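Nollov Community Help
Desktop computers > Memory and processors

Which memory slots should I fill first?

Posted by masden_bench

Hello to all. I am learning to take apart and put together desktop computers, and I have a question about the order of the memory. I have 2 modules of the same size and a board with many more slots than modules. On my older computer there were only a pair of slots, so I never had to think.

The paper manual is lost. I searched for the board on the Imalier parts page, but they only sell it and give no drawing. My questions are these: does it matter which slots I use, and should the processor go in before the memory or after? I also do not know if I must take the board out of the case for this work. I would prefer to leave it in.

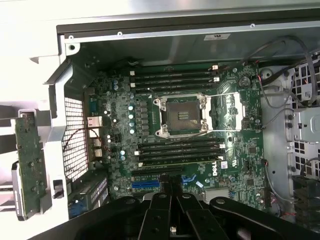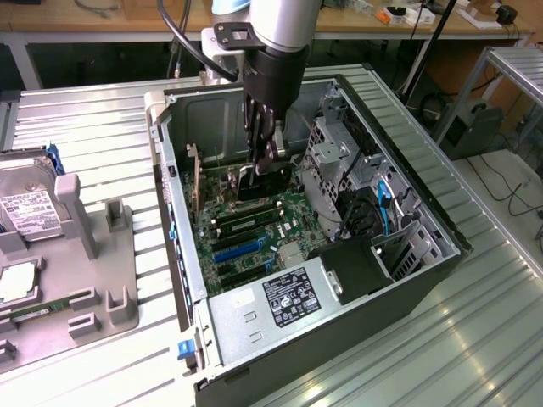

I have a screwdriver, a wrist strap and a new tube of thermal paste. I do not want to buy a second board, this one did cost me 300 already. Thank you for your patience with my English.

Nuria Zabala

Yes, it matters. When a board has memory slots on both sides of the processor socket, each group works with its own channels, and the maker decides which slot is the first. Please look for very small letters printed on the board at the end of each slot, for example A1 or B1. Often there is also a drawing of the slots on the inside of the side panel, so check the panel before you put it away.

You can leave the board in the case. I would do it like this:

Disconnect the power cable and press the power button for 10 seconds.
Lay the case on its side.
Put the processor in first, with the small triangle on its corner matching the triangle on the socket. Do not push it.
Close the lever, then put the paste and the heatsink.
Put the memory last. Open the clips, find the notch, and press until the clips close by themselves.

If the board has two processor sockets, the rule is different and you need the manual for sure. Search with the number that is printed on the board itself, not with the name of the computer. I found mine in this way after a whole evening of trying with the wrong name.

niven

just try one module, if it beeps move it to other slot. worked for me always

Nuria Zabala

To try is possible, but turn the power off and take the cable out each time, please. And write down which slot you have tested, it is easy to forget after the third one.

masden_bench

Thank you both. I will look for the letters with a lamp, my eyes are not so good for such small print. One more thing I would like to know: must the modules be from the same maker, or is the same speed enough?

Nuria Zabala

The same speed and the same type is usually enough. The type is the important one: registered memory and normal memory can not be mixed, so read both labels before you press anything in.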